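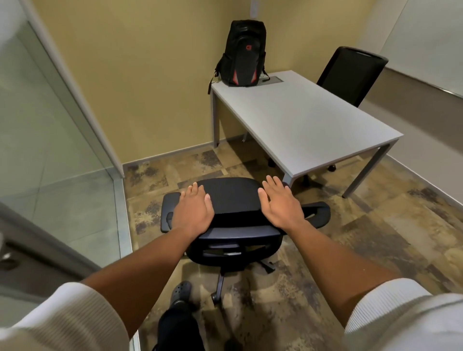

Wurkthorpe Word List: minutes of the December meeting

We use cookies to remember your settings and see which pages get read. Accept all | Manage choices

I'm doing the minutes again, so apologies for the usual wandering off. We started at half past seven with the kettle already on, and everyone who normally comes came, apart from the two who'd sent word (one has a cold, the other has grandchildren).

Last month's minutes

Agreed, with one correction. I'd written that "nesh" could be used of a dog. What was said was that it couldn't, or at least that none of us had ever heard it used of one, and the person who said so would like that put straight. Done!

Where the list has got to

We now have 2,324 headwords, which made me feel rather proud until somebody asked how many have an example sentence. I didn't have that figure and I've promised to bring it next time. My feeling is that the first half of the alphabet is in decent shape and that everything after P is a bit of a mess, especially S, where I keep finding the same word under three spellings. "Scrat", "skrat" and "scratt" are all in there as separate entries with slightly different meanings, and I'm fairly sure I typed every one of them myself.

We agreed that where a word has several spellings the main entry goes under the commonest, and the others get a "see" line and nothing more. There was a grumble about how we'd know which was commonest. I said go by the letters and slips we've had in, and if it's a tie I'll pick.

Words for being in a bad mood

This took most of the evening and I enjoyed it enormously. The job was to sort out the group of near-synonyms we've been putting off: mardy, mungy, chuntering, nowty, maungy and the rest. Our trouble is that we've been defining each one as "sulky or bad-tempered", and that's no help to a reader who wants to know which to use.

So we went round the table. Most of us felt that "mardy" is what you call a child, or a grown-up behaving like one. "Nowty" has more temper in it. "Chuntering" came off the list altogether, as it's something you do with your mouth and you can chunter in quite a good mood (I do). We didn't settle whether "mungy" and "maungy" are the same word. I think they are. Two people think firmly that they aren't, and one of them had brought a page of notes, so I've taken it home to read properly.

I'm to redraft the whole group as one short article with a sentence for each word, and send it out before we next meet.

Layout

We've had sample pages back from Bassey, the printers. They look lovely, but the type is small and the part-of-speech labels are nearly invisible. I'll ask for the next size up. It'll mean more pages, and I'd sooner have more pages than have people holding the thing at arm's length. We're still asking for 200 copies.

There was a bit of back and forth about whether opposites should go in as well as synonyms. I was for it, but when we tried a few we couldn't think of a local opposite for anything. What's the opposite of "slape"? Somebody offered "grippy" and we moved on.

Software

Jevico has stopped sorting entries that begin with an apostrophe, so 'appen and 'od are both sitting at the very top before A. I've written to their help desk and had a reply saying it's been passed along. Meanwhile please don't try to fix it by taking the apostrophes out. Somebody has been doing this and I've had to put 4 of them back.

Skastia quiz

The Skastia reading group have asked if we'd like to join their word quiz again in the spring. Yes from everybody. We'd like fewer anagrams this time, and I said I'd put that to them tactfully. We also need to decide whether dialect words count in the round where you have to think of as many words as you can for "walk", seeing that last year there was a fuss over "traipse", which is in every dictionary on my shelf!

Any other business

The question of "while" meaning "until" came up at the very end, as it does, and we ran out of time. It goes first on the list for next time.

Could whoever has the blue folder of slips for T to W please bring it back? I can't start on those letters without it.

We finished just after nine. Next meeting is on the usual Friday, same room, same time.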